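Card Reader and Cash Drawer Check, the version I use now

Last gone through 2025-03-05 at the Griladley store, with my comments left in. I'm Uliana, I run the counter most mornings, and this started as a sheet of paper taped inside the cupboard. People kept asking for a copy, so I typed it up. Steal whatever you like and change the rest.

I do the first part every day before opening and the second part once a week. The drawer gets done at both ends of the day. If you only have time for one thing, do the card reader!

PART 1. CARD READER, DAILY

[x] Serial number on the bottom matches the one on the sheet.
OK. Read the whole number, all of it, out loud if you have to. I used to look at the last few digits and call it good until our processor, Clarneten, told me that a swapped unit can have a sticker copied off the real one, with a mistake somewhere in the middle.

[x] Seal over the screws is flat and whole.
OK. One corner has been lifting since fall. I've initialed it and I keep an eye on it. If it lifts any further I'm asking for a new seal.

[x] Card slot: nothing extra stuck on, nothing loose.
OK. Pinch the slot and give it a proper tug. You won't break it. A skimmer cover is held on with tape or a dab of glue and it wants to come off.

[x] Keypad sits at its normal height.
OK. An overlay makes the keys feel mushy and a little tall. Run your thumb from the case onto the keys and you'll feel a step that wasn't there yesterday. Do this on a day when you know the reader is fine, so your thumb has something to compare with.

[ ] Cable runs straight from the reader to the wall with nothing in between.
NOT OK. There was nothing bad on it, but the cable had been shoved behind the gift bags and I couldn't see half of it. I moved the bags. If you can't follow it with your eyes, you haven't checked it.

[x] Test tap for a dollar, then void it.
OK. Void showed up on the printout right away. I staple the two slips together and put them in the envelope.

[x] Store name and city on the receipt are ours.
OK. This one sounds silly, I know, but a reader that has been switched to someone else's account will happily print someone else's name, and you could go a whole morning without looking at a receipt.

PART 2. CARD READER, WEEKLY

[x] Manager passcode is not the one it shipped with.
OK. Changed again in January. It isn't written on the reader, or under the reader, or on the calendar (you know who you are).

[x] Refund limit still set.
OK. Ours is $90 without a passcode. It had been $900 when the reader arrived, and I only found that out by poking around in the menus on a slow afternoon. Please go look at yours. Refund fraud is so much easier than card fraud: somebody leans over the counter while you're in back, keys in a refund to their own card, and strolls out.

[x] Software update installed.
OK. The Kamix screen says it's current. I let it update overnight and it needed a restart in the morning, so come in a few minutes early on those days.

[ ] Who touched it this week is written down.
NOT OK. Two names missing. I think I know which shifts, and I'll ask. The log is only worth anything if we all fill it in, me included — one of the two may well be mine.

[x] No surprise technicians.
OK, none came. If one does, they wait by the door while you call the number on your statement. Don't use the number they hand you. A real one is used to waiting and won't mind.

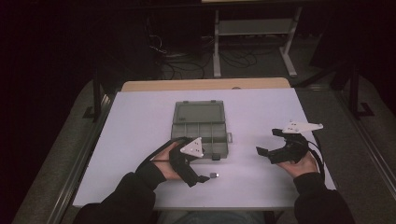

Yurii Zinchenko wrote in after the last version to say I was too easy on the technician question. At his place no one gets near the reader without an appointment that the owner made, full stop, and if the owner is on vacation the technician comes back another day. He also said that he takes the reader off the counter at closing and locks it up, and that it's the cheapest thing he has ever done for his peace of mind.

I've thought about that and I'm taking the second half. Ours now goes in the cabinet at night. On the first half I'm sticking with the phone call, mostly because our owner is hard to reach and we did once have a dead reader on a Griladley market weekend. That was a long day of asking people if they had cash on them.

PART 3. CASH DRAWER, OPENING AND CLOSING

[x] Starting float counted by one person, then by another.
OK. Same total both times. If you're alone, count it twice in different directions, big bills first and then coins first. You make different mistakes that way and they tend to show.

[x] Drawer closes and stays closed.
OK. It's a Demchenko drawer, heavy as anything, and the spring is strong enough to bruise a hip. I pull on it after closing to be sure that it caught.

[x] Drawer key not in the drawer lock.
OK today. It was in the lock twice in February. A key in the lock is the same as no lock, so it goes on your wrist or it goes in the cabinet.

[ ] Large bills under the tray or dropped in the safe.
NOT OK. There were three fifties on top of the tray at midday. I dropped them. Our rule is that no more than 5 twenties sit in the tray at any time, and anything bigger than a twenty goes down the slot as soon as the customer has left.

[x] Counterfeit check supplies at the counter.
OK. We have the pen, and a card with what to look for on each bill. I lean on the card. The pen only reacts to the paper, so a real five bleached and printed over as a hundred will pass the pen with no trouble at all. Hold the bill up to the light and see whose face is in the watermark. If the portrait on the front and the one in the watermark aren't the same person, you have your answer.

[x] Rolled coin opened and looked at.
OK. I got a roll last year that was mostly right, with washers in the middle. Bank-sealed rolls I trust. Rolls that a customer brings in, I open at the counter while they stand there and we count together. Nobody has ever been mad about it.

[x] Over and short written down even when it's pennies.
OK. We were fourteen cents short. I don't chase fourteen cents, but I write it down. Small shorts on the same shift week after week tell you something, and it may be as dull as a sticky coin slot.

[ ] Deposit bag goes out at a different time each day.
NOT OK. I've slipped back into going right after lunch. It's easy to do and it's the thing I'd tell anyone else off for.

[x] Phone numbers by the register are current.
OK. Bank, processor, police non-emergency line, owner. I called all of them to be sure. The bank's old number rang through to a carpet store, so I'm glad I tried.

PART 4. STUFF I STILL HAVE TO FIX

Seal corner on the reader. Ask Clarneten for a spare.
Log sheet: bigger boxes, so that people can write in them.
Deposit times: make a list for the whole of April and hide it from myself until each morning.
The light over the counter buzzes and flickers. Checking watermarks under it is miserable. New tube, or I bring in the lamp from home.
Ask whether the refund limit resets after an update. I suspect it does and I'd like to be told I'm wrong.
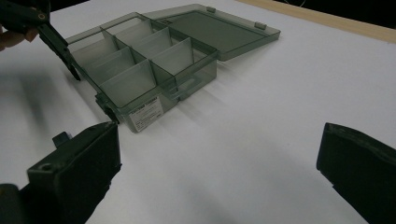

Orysia Sirko: On that last one, check it! Ours went back to the factory limit after an update last summer and we found out when I was setting up a new cashier. Nothing had been taken, thank goodness. I now look at the limit every time the screen tells me it has restarted. It takes a minute. Also, can you say what you do with a bad bill once you've spotted one? My people always freeze.

Uliana: Oh good, or not good, but thank you. I'm moving that one up to Part 2. For a bad bill, we don't accuse anyone. Most of the time the person has no idea. I say I can't take this one and ask if they have another way to pay. If it's already in the drawer, it goes in an envelope with the time and the cashier's initials, we handle it as little as we can, and I call the police line and then the bank. It doesn't go back out to the next customer, ever, no matter how annoying it is to eat the loss.

Mwajuma Tanui: We print this on both sides and keep 14 copies on a clipboard, so two weeks at a go. When the clipboard is empty I know it's time to read back through them. I'd add one item about the customer display. Ours had been turned toward the door and anybody in line could see the totals and the tip screen.

Uliana: Adding it. I just went and looked at ours and it's pointing at the window, so that's one more NOT OK for this week.

Related
- What to do when your card reader goes down on a busy day
- Reading your processor's monthly statement line by line
- Should a small store set a card minimum?
- Gift cards: the phone scam that keeps coming back
- How much float do you need?

Contact: leave a note at the Griladley counter | © 2025 Uliana Levchenko | Back to top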